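Robot Learning from Demonstration: Handout 4
Collecting examples with hand-held grippers
Notes by Baltasar Cuesta, for the Jusley practical stream

Welcome back, everyone. Last time we spent most of the hour on the policy side (what goes into the network, what comes out, and why the loss curve tells you less than you'd like), and I promised we'd get our hands dirty this time. So this handout is all about where the examples come from. It's a bit longer than usual, sorry, but please read it before you book a session, as the booking sheet assumes you know the terms.

1. What we mean by an episode

An episode is one attempt at one task, start to finish. You press record, you do the thing, you press stop. For the Pliltotau set the task is tidying: small household objects go from a tabletop into a tray, or out of the tray and back onto the table. An episode usually runs 18 seconds or so once you've got the rhythm, and your first few will be a good deal longer. That's fine! Slow episodes are still useful, provided you keep moving. Long pauses are the trouble. A policy trained on people who stop and think will learn to stop as well, and then you've got an arm hovering over a toy, doing nothing at all, while everybody in the lab stares at it.

We are aiming for 700 episodes by the end of April. We have 445 that passed review. You can do the subtraction, and you can probably guess how I feel about it.

2. Holding the gripper

Each tool is worked by hand, and the camera on it sees more or less what a wrist camera on the arm would see. This is the whole appeal of the method. You don't need to drive a robot to show it something; you carry the robot's hand and its eye around with you, in a real room, among real clutter.

Keep the jaws in view the entire time. Come at the object from above or from a slight angle, open wider than you think you need, and close until the pads have a proper hold. Squeezing harder gains you nothing, and with soft toys it changes the shape so much that the next frame looks like a different object.
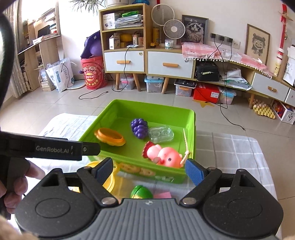

Variety matters more than neatness. I know the temptation is to lay things out in a tidy row, because it makes the session go faster, and every year somebody gives me 200 episodes that are nearly the same episode. Turn the tray. Swap the things in it. Put something squishy next to something rigid, something see-through next to something brightly coloured. Clear plastic is a favourite of mine, being hard on depth estimates, and anything with a string on it will teach you humility in an afternoon.

Leave the background alone, too. Shelves, cords, cupboards, whatever is there. The Dristel baseline was trained against plain grey cloth and it went to pieces the first time we tried it in somebody's lounge room. We would much rather have a model that has seen a lot of furniture.

3. Two hands or one

With two tools in play, decide beforehand which one leads. The follower should stay near the work and move only when it has something to do. If both reach for the same object, finish the attempt as naturally as you can and tag it "contested". Please don't delete it. Rahman's sampling script picks those out separately, and we've found them handy for the recovery examples in week six.

4. Tagging

After each episode, fill in:

Task (in, out, or rearrange)
Object picked, in plain words
Outcome (done, dropped, contested, abandoned)
Anything odd, in one line

Plain words means "pink pig", never "item_07". We condition on language later in the course and I'd like the labels to sound like people.

A drop counts as a perfectly good episode if you pick the thing up again and carry on. Tag it "dropped" and say in the last line whether you recovered it.

5. Before next class

Record ten episodes, tag them, and then swap with a partner and review theirs. Watch at normal speed first, then step through the grasp. Bring one that you'd keep and one that you'd throw out, and be ready to argue for both. Morning bookings fill quickly, so have a look at the sheet soon.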